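Septiembre, sábado por la noche

Me he levantado a las siete sin despertador. Llovía poco. He desayunado de pie, pan de ayer con aceite, y he salido hacia el huerto antes de que bajara la familia del segundo, que los sábados ocupa el portal entero con las bicicletas.

El depósito está por fin lleno. Caben 2.000 litros y en julio no quedaba ni para regar las acelgas. He limpiado el filtro, he vuelto a apretar la abrazadera del lado norte y he cerrado la llave. Las judías ya no dan más; he arrancado dos hileras y he dejado la tercera para semilla. Los tomates siguen, pero tienen la piel dura y se rajan por arriba.

A media mañana ha pasado Abla Hourani con la lista de los turnos de riego. Me toca el martes por la tarde, que me viene mal. Se lo he cambiado a Torbjørn por el jueves. Me ha dicho que este año la cuota sube a 121 euros, por la reparación de la valla. La del año pasado ya me parecía cara, pero no he protestado. La valla estaba en el suelo desde febrero.

He vuelto a casa con tres kilos de tomates y unas cuantas cebollas. Las cebollas las he colgado en el trastero. Con los tomates he hecho conserva: escaldar, pelar, cortar, sal, un poco de limón. Han salido siete botes. Uno no ha cerrado bien y lo he metido en la nevera para gastarlo esta semana. 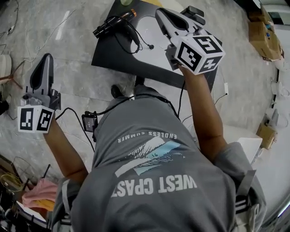 Mientras hervían los botes he llamado a mi madre. Está mejor de la rodilla. Quiere que vaya en octubre a ayudarla con las aceitunas, aunque este año hay pocas, y me ha preguntado otra vez por el reloj del abuelo. Le he dicho que sigue en el taller de Dekker. El presupuesto son 50 euros y falta una pieza que tiene que venir de fuera. Hace casi un mes que espero que me llamen.

Por la tarde he ordenado los sobres de semillas. Tenía espinacas caducadas desde hace dos años, las he tirado. Las habas están bien. He apuntado lo que falta: ajo para plantar, lechuga de invierno, guisantes. Vilgot me prometió ajos de los suyos, morados, pero no le he visto desde agosto y no me gusta andar recordando las cosas — si el viernes no ha dicho nada, los compro.

Luego he leído un rato. El libro de los riegos antiguos es pesado, voy por el capítulo de las acequias y avanzo cuatro páginas cada noche.

He cenado tortilla y tomate del bote que no cerró. Le faltaba sal. Me duelen las manos de apretar la abrazadera. Mañana, si no llueve, cavo el bancal del fondo y extiendo el estiércol.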